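Put the Defibrillator Where People Can Reach It

Cusutstead has 4 public defibrillators. Three of them are locked up by six in the evening. One is in the school office, one is behind the front desk at the library, and one is in a supply closet at the town pool.
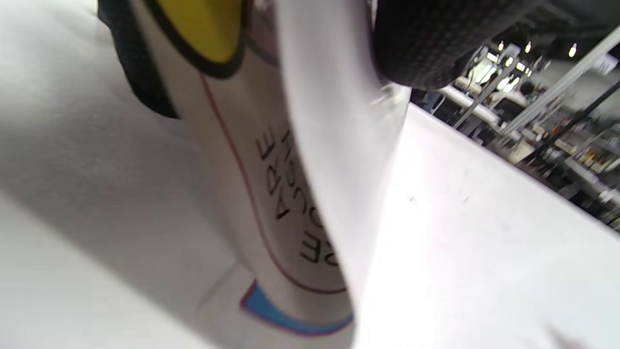
Page last changed: September

I coach youth track here, and our practices start at 6:30. If a kid collapsed on the back straight, the nearest unit we could get to would be the one outside the fire station. I walked it last month. It is 1,090 yards from the finish line.

The school says an outdoor cabinet invites theft. Theresia Gasser, who runs the rec league in Dosutthorpe, has had one bolted to the snack stand for years, unlocked, with an alarm on the door. It has been opened twice, both times by people who thought they needed it.

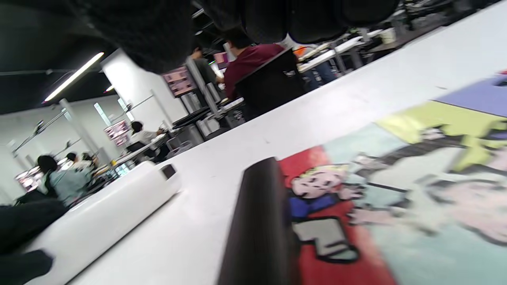 Money is the other objection. The parents' group already raised $3,793 at the spring meet, and it is sitting in an account while we argue about signs and insurance. We have 267 kids signed up this season. I would like the cabinet on the wall before they move indoors for the winter.

Training matters too, and I'm for it. But the machine talks you through the steps, and a coach who has never taken the class can still follow it. No coach can follow it through a locked door. The school board should vote on the outdoor cabinet at its next meeting.

Roscoe Gallagher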